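本网站使用 Cookie 以改善浏览体验。继续浏览即表示您同意我们使用 Cookie。[接受] [仅必要] [设置]

机器来了以后，谁把衣服翻过来

23/07/2023

上个月写过一篇讲排班的，有几位读者来信问，克勒格尔（Kröger）那套叠衣服的机器到底用起来没有。答案要看问谁。问办公室，已经在用了。问我们后面整理间的人，回答会长一些。

先交代一下没看过前文的人。我在 Kröger 洗衣厂的整理间干活，主要做球队和健身房的运动服，洗好烘好的衣服送到我们这里，翻面，对号，叠好，按客户装袋。整个厂子 80 个人，整理间占一小块，工资在厂里是最低的一档，活儿也是外人最看不上的一档。旺季一个班次要过 2,000 件，短裤、球衣、背心混着来，尺码从小孩到守门员。

四月份开会，Reinhold Weidemann 在台上放了一段供应商 Plastent 做的片子。系统的名字叫 Curkora，两条手臂，手腕上带着摄像头，片子里从头到尾没有掉过一件衣服，背景音乐也很好听。放完他说了一句我记到今天的话：“谁也不会因为它丢工作。”我在三家厂听过这句话，前两家后来都少了人。也许这次是真的，我愿意等着看，只是不打算先鼓掌。

装好以后我常站在旁边看。第一感觉是慢，第二感觉是它挑得很。我们叠衣服用的是一张硬台子，台面磨得发亮，衣服一推就走。它要在一块浅灰色的布面上做，边是圆的，摸上去像沙发。Plastent 的人 Till Pfeiffer 给的解释是夹爪伸下去要有点余地，碰到硬台面容易伤指尖。道理我听得懂，可是布面会带住布料，衣服拖不顺，我拿手试过，一样的短裤在我们的台子上一甩就平，在那上面要抻好几下。

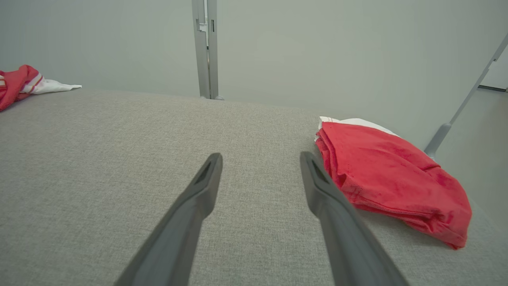 整理间札记　总第182期

夹爪就是这么两根深灰色的指头，顶上收得很窄，张开的时候像一把夹子。右边那件红的已经是折着的一小块了，皱还在，上沿露着一截白边，看不出是里衬还是另外一件。左边靠后还有一件红白相间带条纹的。两件衣服，一块台面。看到这里我就会想起片子里那个数字，说是能接多少多少件，我不抄在这里，因为我没有见过它在我们厂里做到。

我不想装成懂技术的人。有人会说，现在慢不等于以后慢，这句话我完全同意，我也没有指望它一直慢下去。我关心的是慢的这段时间由谁来垫。机器没做完的那些衣服不会自己消失，客户的车照样下午来，垫上去的还是我们几个人的手。可是在报表上，那个时段是记在 Curkora 名下的。Leonie Harms 为这件事去找过班长，问多做的那部分怎么算。班长说先记着。她就真的拿个本子记着，到现在也没有人来收这个本子。

再说“翻面”。外行以为叠衣服难在叠，我们做久了的人知道难在前面。洗完的运动服多半是里朝外的，袖子塞在里头，裤绳缠成一团，有时候一条短裤的里衬从裤腿里掉出来一半。人的手伸进去，捏住角，一抖就出来了，根本不用想。你让我讲清楚这个动作分几步，我讲不清楚。给机器的任务单上把这一步整个划掉了，写的是“衣物以正面状态供料”。“供料”两个字写得很轻巧。供料的人是谁？还是我们。

于是就有了一个新岗位，叫“供料及复核”。工作内容是把衣服翻好，放到台面上，不能太靠边，不能压着另一件，等手臂做，做完拿起来看，不行就重叠。Leonie 是第一批排过去的。她干了两个星期跟我讲，最累的是等。以前手上一直有活，脑子可以飘到别处去，想晚饭想孩子都行。现在手空着，眼睛不能空，得盯着，盯一个班下来脖子是硬的。休息时间没有变，计件那部分奖金倒是取消了，改成固定补贴，数目比她以前好的月份要少。这一条在四月份的片子里没有出现。

公平起见，也写几句它好的地方。第一，肩膀。Rainer Görtz 在整理间年头最长，右肩抬不过耳朵，医生让他换工种换了好几年，厂里一直没地方给他换。现在他半个班在供料位，不用整天重复同一个抬手的动作，他自己讲晚上睡得着了。我没有理由说他讲的不算数。第二，对号出错的少了一些，这个我觉得要归功于新换的标签，跟手臂关系不大，但是两样东西同一周上的，功劳就记在一块儿了。第三，来参观的人多了，走廊的灯总算修了。

Knut Lindemann 的看法跟我不一样，我们在更衣室里争过不止一回。他比我年轻，觉得我这种口气跟当年反对烘干机自动下料的人一模一样，说那时候也是骂声一片，现在你让谁再去滚筒里往外掏湿床单，谁都不肯。我承认他有道理。掏滚筒那个活我干过，没有一点值得怀念。可是自动下料那一次，机器进来的当天那个动作就归它了，人再也不用碰。这一次，动作还在人手里，挪到了机器的前头和后头，中间那一段最轻松的归了它。我跟 Knut 说，你哪天看见它自己从筐里抓一件里朝外的裤子翻过来叠好，你来叫我，我请你吃饭。他说行，问我请什么。我说随你点。
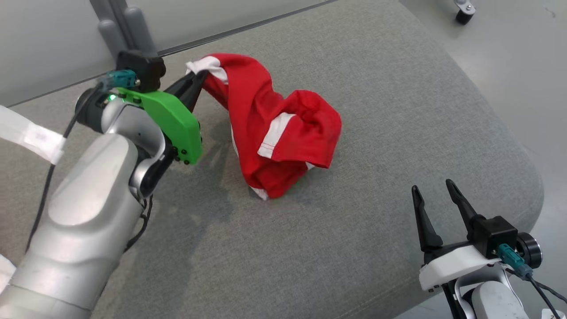
左臂夹住红色衣物的一角，右臂的夹爪张着。

这种样子我看得最多。一条手臂夹着，红布在它手底下拧成一股绳，另一头堆成一团，白边翻到外面来。我在旁边站着，手会痒，很想伸过去把另一个角拎起来。供料位的规定是手臂动的时候人不许伸手，安全上的事我没有意见，该守就守。只是教新人的时候我从来都说，拿衣服要两只手同时拿住，捏一个角往上提，提起来的就是一根麻花。它也是两只手。

Till 对这一点倒不回避，我挺喜欢他这个人，问什么答什么，不像来做销售的那几位。他说软的东西最难，硬纸盒子摆在那里永远是那个形状，衣服每次放下去都不一样，红短裤这一次和下一次对机器来讲可以是两样东西。他又问我是怎么一眼看出哪里是裤腰的。我说看缝线，看白边往哪边走，有时候也不看，摸厚薄。他记下来了。后来我想，这一问一答，按理应该算培训费吧？厂里请外面的人来讲半天安全课都要付钱的。我们几个做了多少年的人，站在那里一样一样告诉他们手怎么放，排班表上写的是“协助”。

还有一件小事。Weidemann 先生上周带客户过来，是 Wornton 那边的一家连锁健身房，衣服量很大。参观前班长来打招呼，让我们把最平整的几件挑出来先供，颜色鲜一点的好看。我们照做了。客户看得很高兴，问了几个问题，全是问机器的。走的时候有一位女士回头问 Leonie，你在这里负责什么。Leonie 想了一下，说负责它旁边。

我不反对机器，这话写在这个博客上不止一次了，每回还是有人来信劝我想开一点。我想问的东西很具体，在这里列出来，免得下次开会又说没有人提过：供料岗的补贴按什么算，多久复核一次；机器停下来的时候由人补做的件数记在谁名下；Rainer 那样的安排能不能写进合同里，别等哪天手臂快了又把他排回硬台子去；秋天要上第二台的消息是不是真的，上了以后整理间排几个人。这四个问题我交给了工会代表，他说会带上去。

要是有同行的厂子也装了类似的东西，欢迎写信来讲讲，特别想知道你们那边翻面是谁在做。Leonie 的本子写完一本了，她让我帮她从办公室再拿一本，我明天早班去拿。

订阅本博客更新：输入您的电子邮箱，新文章发布时将通知您。您可以随时退订。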